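Home Program Speakers Notes Contact

OK, so I'm Magdolna, I coach the robot club at Bodlow, and I get to talk for as long as the coffee lasts. (Wave at the kids in the back row. Make them wave back.)

Start with how we got going. Seven students, one arm, and a borrowed room with terrible outlets. Edem wanted to race cars. Fiifi wanted to build a drone! We ended up with pick and place, and I still hear about it from both of them.

The job for the spring was grocery sorting: pick up a thing, put it where it goes. We began in April with wood blocks, and blocks are easy, they've got flat sides and they don't squish. So Adom said let's use soft stuff, toy food, and I said sure, how hard can it be. (Pause here, people usually laugh.)

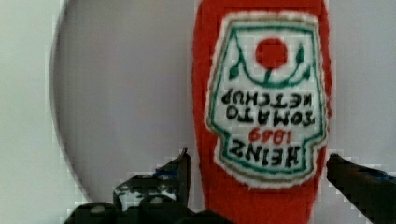

Grip force ate up most of our month. Squeeze a plush toy too hard and it just folds in on itself, too light and it slides right out. Ebenezer kept the log, and he logged 1333 tries. Of those, 188 got tossed because we'd bumped the table or forgotten to hit record, mostly me.

Tell the story about the zip tie here if there's time. If not, skip to the part about roles: everybody drives, everybody labels, and we swap every week. That one rule fixed more arguments than I ever did.

Money question always comes up, so say it early. We spent more on snacks than on spare parts.

Then hand the mike to Fiifi for the wrist camera part, he knows it way better than me. Questions after that, and please repeat them for the folks by the door.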